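Siete vueltas de margen: notas para la charla sobre estrategia de neumáticos

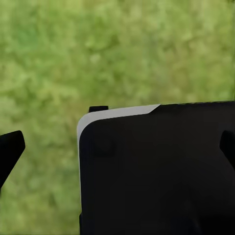 Hierba desenfocada y, abajo a la derecha, un bloque negro.

Diapositiva 1. Saludar. Avisar de que Hildegard Hagedorn habla después y que ella sí trae fórmulas. Yo traigo opiniones, que pesan menos en la maleta.

Diapositiva 2. El caso Zullden. Salen con el compuesto blando en una pista que el viernes se comía las gomas. Todo el paddock se ríe. Dos paradas previstas, dos paradas hechas, y ganan una posición en cada una. Dejar que el público saque conclusiones (pausa, beber agua).

Diapositiva 3. Ferko hace lo contrario: alarga el primer relevo siete vueltas más que su rival directo. Sobre el papel, brillante. En el asfalto, el piloto pregunta por radio si alguien se acuerda de él. Leer la transcripción despacio, sin imitar el acento - ya lo intenté en septiembre y no salió bien.

Diapositiva 4. Degradación. La gráfica tiene más de 1.545 puntos y no pienso explicarlos. Señalar solo el escalón del final: la goma aguanta, aguanta y un día deja de aguantar. Relu Pană dirá que depende de la temperatura. Darle la razón y seguir.

Diapositiva 5. Tráfico. Parar antes sirve de poco si sales detrás de un coche que lleva media carrera haciendo de tapón. Aquí suele haber una pregunta sobre el coche de seguridad. Respuesta corta: suerte. Respuesta larga: mucha suerte.

Si sobra tiempo, enseñar la hoja de cálculo de Stevusora. Si no sobra, decir que está en la web y pasar el micro a Hildegard.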